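Collecte de démonstrations par pince portative

La collecte de démonstrations par pince portative est une méthode de constitution de jeux de données destinée à l'apprentissage par imitation en robotique. Un opérateur humain exécute une tâche de manipulation en tenant une pince munie d'une caméra, sans qu'aucun bras robotisé soit présent sur les lieux. Les images et la trajectoire de l'outil sont enregistrées conjointement, puis servent à entraîner une politique de commande transposable à un robot équipé de doigts de même géométrie.

Principe

Dans la téléopération classique, l'opérateur pilote un robot à distance au moyen d'un bras maître, d'une manette ou d'un casque. La pince portative supprime cet intermédiaire : la main conduit directement l'outil et perçoit une partie des efforts de contact. La position de la pince est estimée à partir du flux vidéo et d'une centrale inertielle, l'ouverture des doigts par un codeur ou par un repérage visuel.

Chaque enregistrement, appelé épisode, correspond à l'exécution complète d'une tâche, depuis l'approche jusqu'au retrait de l'outil. Les épisodes sont accompagnés d'une consigne en langage courant, par exemple « prendre le sachet vert » ou « écarter le paquet de devant ».

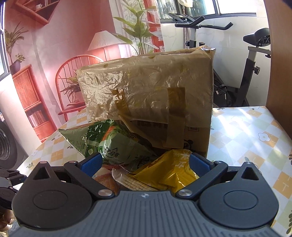

Le choix des environnements constitue l'un des principaux facteurs de qualité d'un corpus. Les enregistrements effectués en laboratoire, sur un plan uni et sous éclairage constant, produisent des politiques qui se dégradent dès que le fond change. Les protocoles récents privilégient donc le domicile, où une nappe à carreaux semée de petites fleurs, en partie blanchie par le soleil, côtoie des emballages brillants ou froissés. Les sachets souples y occupent une place particulière : leur contour varie à chaque saisie, et un patin nervuré appuyé contre le bord d'un sachet n'offre pas le même contact que sur une boîte rigide. Les matières translucides, à travers lesquelles se devine un carton, compliquent en outre la segmentation.

Le corpus Kamitz

Le corpus Kamitz, coordonné par Tarık Gezer, comprend 2 929 épisodes enregistrés dans 50 logements. Le protocole prévoit 10 reprises par consigne, avec un nouvel agencement des objets avant chacune d'elles. Les fichiers sont contrôlés à l'aide du logiciel Gekby, qui signale les pertes de suivi et les désynchronisations entre la vidéo et la mesure d'ouverture.

Les épisodes infructueux sont conservés dans une partition distincte, nommée Doltow. Ils servent à l'entraînement de modules de détection d'échec et ne sont pas mêlés aux démonstrations de référence.

Limites

La main humaine atteint des orientations qu'un bras à six axes ne peut pas toujours reproduire ; une vérification cinématique précède donc l'entraînement. Le suivi visuel perd en précision lors des mouvements rapides et devant les surfaces peu texturées. Enfin, les prises de vue réalisées à domicile soulèvent des questions de confidentialité, que le protocole Kamitz traite par le floutage des visages et des documents lisibles.

Voir aussi : apprentissage par imitation ; téléopération ; préhension robotique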